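Clause Nine

Clause nine ran to four lines. Afaf Awad had read it often enough to know where the line breaks fell.

"9. A processor shall not be released into a socket until its position has been confirmed by a means independent of the means by which it was placed."

She had come to Plekilcombe on the early train to witness the cell for certification. The standard was the Flulano Code for Unattended Board Work, third issue. The machine belonged to Rawashdeh, who refurbished servers in a long shed behind the station and wanted the certificate before the end of September. Marwan Sabbagh had written the cell procedure and, five years earlier, had sat on the panel that drafted clause nine.

"Then you know what it means," she said.

"I know what we meant. I also know what we printed."

He gave her the procedure on paper. The cycle was simple enough. The arm took a processor from the grey tray on the slatted bed, carried it across to the open socket, lowered it, paused, and let go. During the pause the wrist camera compared the corners of the chip with the rails of the bracket. If the difference was within the limit, the fingers opened. If it was outside the limit, the chip went back to the tray and a light came on over the door.

"The wrist camera guides the arm in," Afaf said. "And then it confirms that the arm is in. One camera."

"Two programs. The second takes nothing from the first. Different authors, different method."

"One lens."

Marwan wrote the word lens on his pad and underlined it.

They stood at the rail and let it run. The agreed sample was 147 placements, set by the Code's own table, and she marked each one on the witness sheet as it was completed. The stills went into Annex B.
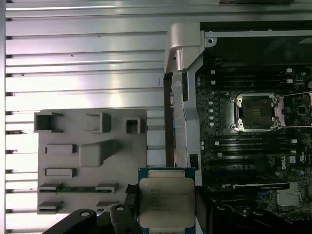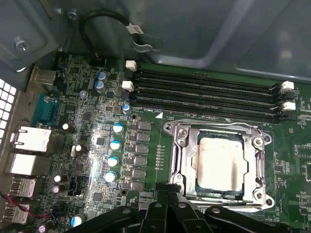 Page last changed: Sep 1, 2021

By midday she had 100 marks and no rejections. That troubled her more than a rejection would have done. A check that never refused anything had not been seen to work, and clause fourteen required that it be seen to work.

"I want a fault," she said.

"What kind?"

"Turn the camera in its mount. Slightly. Don't tell either program."

Marwan stopped the cell, signed the entry log and went in with a key. He was inside for less than five minutes. When he came out he signed the log again and started the next cycle himself.

The arm took a chip, crossed the bed and went down. It paused. Afaf found that she was holding the pen above the sheet. The first program had been given a false picture and had followed it. The second program examined the same false picture, found the chip where the picture said it should be, and raised no objection. On the panel, the release light went green.

Marwan pressed the stop before the fingers could open.

The arm held its position over the board. He looked at the green light for some time.

"Different authors," he said.

"Yes."

"We argued about that word for two days. Independent. There was a man from Cutlow who wanted it to say 'a separate sensor'. I told him it was too narrow. I said it would date." He took the pad out of his pocket and looked at what he had underlined. "I had this machine in mind, more or less. I thought it would be cheaper to build."

Afaf entered the result. Under clause nine she wrote: not met, see placement 101. Under clause fourteen she wrote: met, fault introduced and not detected, observed by both parties. It was an odd pair of entries, and she checked the Code to be sure that it allowed them. It did.

"A fixed camera over the board would do it," she said. "Or a force reading at seating, with its own limit. I can come back when it's fitted."

"How long do I have?"

"The file stays open for 30 days."

He nodded and began to write. She supposed it was a parts order until he turned the pad round for her to see. It was headed Proposed Amendment, Clause 9, and the first word he had crossed out was "means".

"Would you second it?" he asked.

"I'm the witness. I can't."

"After the file closes, then."

She put the cap on her pen and asked him to get the chip back to the tray, by hand if necessary, and to record how it was done.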